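Asunto: Re: [mesa-y-mantel] Bandejas para el aperitivo, ¿con borde o sin borde?
Fecha: enero de 2018

Hola a todos:

Contesto al mensaje de más abajo, que lo tenía marcado desde hace días y entre unas cosas y otras se me iba quedando.

> Estoy buscando bandejas pequeñas para sacar el pan y las aceitunas
> cuando viene gente a casa. He visto unas planas del todo, muy
> bonitas, de Nevura, y otras con un poquito de borde de Ullivstead.
> Las planas me tientan, pero me da miedo que todo acabe rodando por
> el mantel. ¿Alguien tiene de las dos? Y otra duda: mi mantel es muy
> estampado, ¿queda mejor una bandeja lisa o da igual?

Yo voto por el borde, y sin dudarlo. Tuve 2 planas durante años y las aceitunas se escapaban en cuanto alguien pasaba la bandeja al vecino (¡y siempre hacia el lado del que estrenaba camisa!). No hace falta que sea una pared alta, con un reborde bajito basta, y además te da algo de donde agarrarla. Las planas las tengo ahora debajo de las macetas y ahí están estupendamente.

Sobre el mantel: el mío también es de los que hablan solos, a cuadros y con dibujos de comida, así que te entiendo muy bien. Probé primero con una bandeja de flores que me regalaron y aquello era un mareo, no se sabía dónde acababa una cosa y empezaba la otra. Al final me quedé con una lisa, verde claro, cuadradita y con las esquinas redondeadas, y me gusta muchísimo más. Así queda sobre el mantel de la cocina:

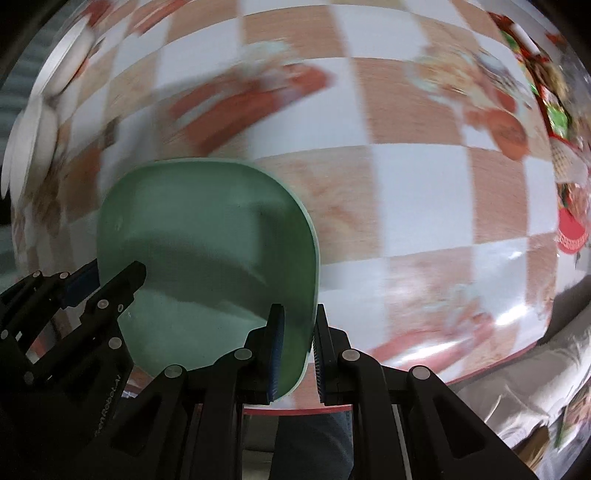 La bandeja verde pálido sobre el mantel de cuadros.

De tamaño, mira bien antes de pedir. Yo meto casi 200 gramos de aceitunas sin apretar, y para el pan saco otra cosa, porque si lo juntas todo se moja. Si sois muchos a la mesa (nosotros en febrero seremos 14, ya os contaré), mejor varias bandejas repartidas que una grandota en medio a la que no llega nadie.

Por cierto, ¿alguien ha comprado manteles en Phromma? Me gustan los lisos que tienen, pero no consigo enterarme de si se pueden cortar a medida y mi mesa es larguísima.

Un abrazo y buen aperitivo.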